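Tips from building a hand-held gripper at home

I've been building a hand-held gripper at our dining table since August, and I keep getting asked the same things by people at the Plandholm shared workshop, so I'm putting my answers on one page. None of it is fancy. Most of it I learned by doing it wrong first!

Start with the screws. Every pivot on a gripper like mine wants to work loose, and if you crank it down hard to stop that, the fingers go stiff and you'll wear out your hand in ten minutes. Snug it, back it off a hair, and put a tiny drop of the removable thread locker on (the removable kind, please, I had to drill one out). Then open and close it 100 times while you listen to the radio and check again. Mine always need a second go.

Keep your small parts in a muffin tin. I use a 12-cup one from Tratmont, with masking tape labels, and it goes on a high shelf the minute I'm done. Screws on one side, washers on the other, and one cup for the mystery bits that I swear belong to something.

For the pads, wipe them with a damp cloth and a little dish soap, then let them dry all the way. Cooking oil is the worst for them. If a plate slides out of the pads, clean them before you start messing with the linkage – I took the whole thing apart twice before I figured that out.

Now, practice. Don't buy special test blocks, your kitchen cupboard is full of better ones. I go with dishes, the lighter the better to begin with, and nothing I'd cry over. 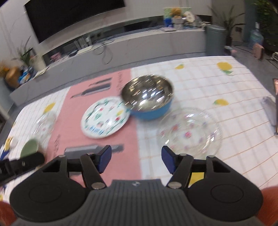

Deep bowls are easier than plates, at least for me. You can come down over the rim with one finger inside and one outside, close slowly, and lift straight up. Plates are a pain because there's hardly any edge to get hold of when they're lying flat. What works is to slide the plate toward you until a bit of it hangs over the table edge, then pinch it there. Clear dishes are tricky in their own way, the rim just disappears on you when there's a lamp overhead, so I do those in the morning with the lights off.

Go in with the fingers wide open, too. Wider than you think! I used to open mine just enough and I'd bump the dish nearly every time.

A tablecloth helps a lot with the noise, and it saves the table. Clip it underneath if it wanders. My friend Orvokki Suominen puts a sheet of rubber shelf liner under hers and I've copied her, it's 6 dollars a roll and you can wash it.

If you're printing your own parts, print the fingers lying down so the layers run the long way. I printed mine standing up the first time and one snapped right at the pivot hole. I sand the holes with a bit of rolled-up sandpaper, just a few turns, and test the screw as I go.

Last thing, put the gripper away with the fingers relaxed, not squeezed shut around something. I keep mine in an old Peltonen boot box with a dish towel in the bottom, and the spare pads ride along in a zip bag.

Next month I want to try cups with handles, and I'll add what I find out to this page.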